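Print this page | E-mail this page

TEXTILES & CARE -- Unit 4 notes: wool knits, washing and storage
T. Okonkwo (Tanko), room 13

Read before lab. Bring the swatch you felted last time, if you still have it.

1. Why wool behaves how it does

Fiber is hair. Outside is covered in scales, all pointing toward the tip. Scales open up a bit in warm water, close down when cool and dry. Put warm water + soap + rubbing together and scales hook on each other and won't let go = felting. Can't be undone. Stretching a felted sweater gets you maybe a little width back, never the hand of it.

Superwash wool -- scales either taken down with a chemical treatment or coated over. Machine safe mostly. Tradeoff: grows when wet, can come out of the wash long in the body. Dry it flat or follow the label.

Terms you need: hand, crimp, ply, gauge, pilling, blocking, superwash. Crimp is the natural wave in the fiber, it's what traps air. Merino high crimp, most long-wool breeds low.

2. Knit vs. woven (quick, we did this in Unit 2)

Woven = two sets of yarn crossing. Knit = loops. Loops move. So a knit stretches, recovers, and also sags if you hang it. Ribbing is knit and purl columns side by side, pulls in, that's why it goes at cuffs and hems and necks. Ribbing that has lost its pull: steam from just above, don't press the iron down, let it cool before you touch it.

Don't hang sweaters. Water weight alone will drag the shoulders out.

3. Hand washing

Cool water, basin big enough that the thing isn't crammed. Small amount of wool wash, swish it in first, then the garment. Push down, let soak 10 minutes. No scrubbing, no wringing, no running tap straight onto it. Rinse water same temperature as wash water -- it's the jump that does damage, students forget this every term.

Lift out with both hands under it. Roll in a towel, press or kneel on the roll. Unroll, move to dry flat surface.
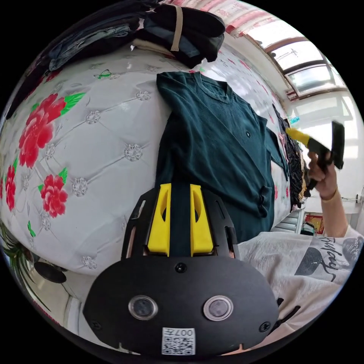 Shape while damp. Measure chest and length BEFORE washing and write it down, then pat out to those numbers. Sleeves checked against each other. Turn over once the top side feels dry. Keep out of direct sun, off the radiator. Thick yarns can take up to two days, longer in a cold room in February.

4. Pilling

Short fibers work loose, rub, ball up. Worst at underarm, sides, under bag straps. Soft loosely twisted yarns pill more, so expensive does not mean less pilling. Comb or shaver, garment flat, light strokes. Don't pull pills off by hand, you drag more fiber out with them.

Abrasion test in lab: Hakala samples are the tight-twist yarn, Tirinel the loose one. Hakala went 2,303 rubs before the first visible pills. Tirinel went 811. Same fiber, same gauge, only the twist differs. Copy both into your chart, there will be a qusetion on why.

5. Moths

It's the larvae that eat, the adults don't. They go for dirty wool first -- sweat, skin oil, food. So wash before storing, even if worn once. Fold, sealed bag or tight lidded box. Cedar is weak once the smell fades. If you find damage: bag it, freezer, take out to room temp, freezer again. Vacuum the shelf and the cracks at teh back.

6. Reading

Kirnov handout, pages on fiber structure (skip the dye part). The Salluvden mill booklet on finishing is on the side shelf, do not take it home.

For lab: one wool item or swatch, tape measure, old towel. Write-up is one page, chart attached, before and after measurements in the same units please.

Last updated: February

Print this page | E-mail this page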